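Cord sawing through at the bead holes – drilling problem or cord problem?
Stringing and Knotting > Wood, seed and nut beads
Views: 2,213

omaldonado
Posted in February, 9:14 am

Restringing wood bead strands, 8 mm and 10 mm, mostly necklaces and long loops that get handled daily.
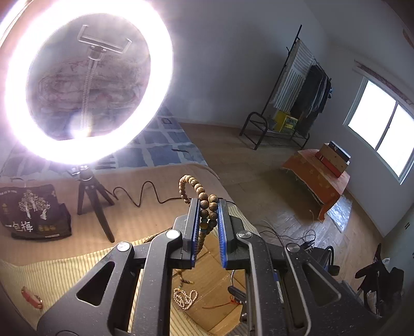

I keep getting the same failure. The cord goes at a bead hole, always within an inch or two of where a metal spacer sits next to wood, and it goes by abrasion. The broken end is fuzzy and flattened on one side. No sign of a clean snap, and the knots are fine when I cut the strand apart afterward.

Setup:
Cord: Illine braided nylon, 0.8 mm, doubled where the hole allows
Beads: undyed hardwood from Lurwood, drilled by them, holes nominally 1.2 mm
Spacers: plated, small, unbranded
Finish: paste wax, buffed
Tension: hand tight, then left hanging overnight with a small weight before the final knot

Last strand came back after 80 days of wear. The one before it lasted most of a year with the same cord from the same spool. I would like to know whether I should be changing the cord or going back into every hole with a reamer.

Oriana Maldonado

----

bent_r
Posted 9:52 am

Reamer. The cord is a symptom.

Factory drilled wood is drilled from both ends and the two holes meet in the middle. If they meet badly there is a step. Hold a bead up to a lamp and look through it. If the circle of light has a flat or a crescent taken out of it, the step is there and the cord is riding on it.

Then look at the mouth of the hole. A drill leaving wood lifts fibers and leaves a ragged rim. Tumbling does not remove it, it folds it over. A Rollik will run a batch for two days and the outside comes out like glass with the rim still sharp inside.

What I do: diamond bead reamer, cone tip, four turns at each end by hand. Then a straight file through the middle if the light test failed. Blow the dust out.

----

lautaro.lagos
Posted 10:20 am

Disagree with bent_r on the order of things. She says the breaks are next to the metal spacers. If wood rims were the cause, the breaks would be spread along the strand.

Plated spacers are usually cast or stamped and the hole is left as it came. There is often a flash line at the rim, and the plating builds up on it. That edge is a lot harder than any wood rim. I would check those with a needle before touching a single wood bead: drag the needle tip around the rim and feel for a catch.

Also, nominal 1.2 mm with doubled 0.8 mm cord is a very tight fit. Are you forcing it?

----

omaldonado
Posted 10:41 am

Doubled only where it passes without a puller. In practice that is the end beads, where I back the tails through. The rest is single.

Light test on 20 beads from the current bag: three had a crescent. I have not done the needle test yet.

----

hortensia_o
Posted 11:30 am

Both of you are skipping movement. An edge only cuts if the cord slides over it.

A strand strung hand tight in a dry room in winter is loose by summer or the other way around, depending on how the grain runs relative to the hole. Wood moves very little along the grain and noticeably across it. If the hole runs along the grain, bead length barely changes over the year. If the hole runs across it, every bead gets slightly longer when it is damp and shorter when it is dry, and on a long strand that adds up to a visible gap.

So a strand with cross-drilled beads that was strung in July will have slack in February. Slack means each bead travels back and forth on the cord all day. Now the spacer edge has something to do.

You can see which way the hole runs on an unfinished bead. End grain at the hole mouths means along the grain. If the end grain is on the equator, it is across.

Two cheap fixes: knot between every bead, or between every bead in the section near the spacers. Or let the beads sit in the room for two weeks before stringing.

Hortensia Orellana

----

bent_r
Posted 11:47 am

Knotting between every bead changes the look and the length. A customer who brings in an unknotted strand generally wants an unknotted strand back.

Seasonal movement on a 10 mm bead is small. A few percent across the grain at the outside, between a very dry house and a very damp one. Most houses are not that far apart.

----

hortensia_o
Posted 12:05 pm

Two percent on 10 mm is 0.2 mm. Times 60 beads is 12 mm of slack. That is more than a whole bead's worth. I would not call it small.

----

bent_r
Posted 12:11 pm

If they are all cross-drilled, and if the swing is that wide. Fine, I will give you half of it.

----

dede.wumbei
Posted 1:38 pm

I kept records on this when I was doing repairs at Cervantes, the bead counter in the back of the yarn shop. 374 wood strands in for repair over the time I was there, and I wrote down where each one had failed whenever the owner could still show me.

From memory, since the notebook is in a box:

The largest group failed at the knot or right beside it. Glue creep, mostly. Glue soaks into nylon braid, hardens, and makes a stiff section with a hinge point where the glue ends.

The next group failed at a metal part. Spacers, caps, crimp ends, jump rings.

A smaller group failed in the middle of plain wood with no metal anywhere close. Those were nearly all old cotton or silk that had simply rotted from skin oil.

So I lean toward lautaro.lagos on this one, but check whether the ones near the metal had any glue on them.

----

omaldonado
Posted 2:02 pm

No glue near the spacers. I use a drop on the final knot and nothing else.

----

lautaro.lagos
Posted 2:15 pm

On cord. Braided nylon is a reasonable choice for knots and a mediocre one for abrasion. It also stretches under load and keeps some of that stretch, so your overnight hang is useful but one night with a small weight is not much. I hang for three days.

Braided polyester stretches less and does not take up water the way nylon does. Nylon gets longer when damp. If the wood is also moving, you have two things moving by different amounts.

Coated beading wire resists the edge better but kinks, and it does not drape. On wood it looks wrong to me. Opinions vary.

----

kiln_shelf
Posted 3:20 pm

Coated wire is fine on wood if you go thin and high strand count. People say it does not drape because they tried the cheap seven strand stuff once. I have a 49 strand loop that has been in use since before my kid was in school.

It will saw the bead instead of the other way around, if the coating wears through. Worth knowing for softwoods.

----

lautaro.lagos
Posted 3:26 pm

That last part is my objection to it. Cord is replaceable. I would want the cord to be the part that wears out.

----

omaldonado
Posted 5:49 pm

Needle test done. Out of 16 spacers loose in the tray, 11 catch the needle on one side. Same side of the spacer each time as far as I can tell, so it is probably the side the punch came out of. None catch on the other side.

Grain check on the unfinished beads: mixed. The bag has both orientations in it, more across than along. I had no idea. Lurwood does not list it.

----

bent_r
Posted 6:10 pm

Then I withdraw the first line of my first post and keep the rest. Three crescents in 20 is still too many. I would send them a note.

Do not use the diamond reamer on the plated spacers unless you are happy to see base metal in the hole. It goes through plating in one turn and then you have green on the cord in a month if it is brass underneath.

----

dede.wumbei
Posted 6:33 pm

For the spacers, string them on a length of waxed linen with a little polishing compound, clamp both ends, and run them back and forth. Old method and slow. It rounds the edge without cutting a facet. Five minutes for a dozen of them. Wash with dish soap and let them dry completely before they go anywhere near wood.

Or buy spacers with a rolled rim. They cost more and the hole is usually larger, so watch that the cord knot does not slip inside.

----

hortensia_o
Posted 6:50 pm

Another option is a seed bead on each side of the metal, size 11, color matched to the wood. The glass takes the contact. Glass holes can be sharp too, so look through each one and throw out the bad ones.

It adds 3 mm or so per group. On a loop nobody will notice unless the strand is supposed to be an exact length.

----

bent_r
Posted 7:04 pm

Glass against soft wood will wear a dish into the end of the neighboring bead. I have seen it on maple.

----

hortensia_o
Posted 7:08 pm

After how many years?

----

bent_r
Posted 7:15 pm

I did not get the history. It was dished.

----

omaldonado
Posted 8:26 pm

Plan for now:

1. Polish the spacers on waxed linen, recheck with the needle.
2. Light test every wood bead. Rejects get filed or go in the practice jar.
3. Sort by grain direction where I can still see it, and keep the cross-drilled ones off the long strands.
4. Beads sit in the workroom for two weeks.
5. Hang for three days before the final knot.
6. Same Illine cord for the next two, then two on braided polyester at the same diameter.

I would rather not change the cord and the prep at once. If the nylon holds with polished spacers I will stay with it, mainly for the color range.

Undecided on the seed beads.

----

kiln_shelf
Posted 9:01 pm

Wax question while you are in there. Do you wax before or after stringing? Paste wax in the holes picks up grit. If you are buffing on the strand it gets pushed inside.

----

omaldonado
Posted 9:12 pm

After, on the strand. I can move it to before.

----

lautaro.lagos
Posted 9:20 pm

Move it to before. And run a dry pipe cleaner through each bead once the wax has set, the thin kind sold for airbrushes if the regular one will not pass a 1.2 mm hole.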